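Lerkham is getting its night bus back

September 7, 2019
By Nazma Abeysekara

I've been moaning about the late bus for so long that I can hardly believe I get to write this one.

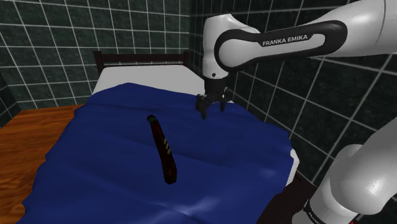

Gonzalo Pacheco told me he'd given up hope and bought a bike, and now he's wondering if he can sell it. He finishes work at midnight over in Beneveck, and for the past year the ride home has been a cab or a very long walk.

Starting later this month, the 367 will run between Beneveck and Lerkham until 1:30 in the morning, with a stop at Pridthorpe on the way (the one by the bakery, not the old one up the hill). The late service got dropped last fall when the operator, Cordero, said too few people were riding it. Well, 2,000 people signed the petition to bring it back – I was one of them, and so was my mother, who is in bed by nine!

It's a trial for now. Cordero wants 1,500 late rides a month to keep it going past the winter, and I'm told the old service had slipped to 500 by the end. That's a big jump, so please use it if you can. Fares are the same as daytime, and monthly passes work too.

I'll be on the first one home – say hi if you see me.

Comments

pridthorpe_jen: Finally! Does it stop at the hospital or do I still have to walk from the bakery?

Walt M.: 1,500 seems steep for a town this size. Hope I'm wrong.

nightshift22: Been waiting all year for this. See you on board.

Sign up for our newsletter and get local news in your inbox. This site uses cookies. Accept / Manage settings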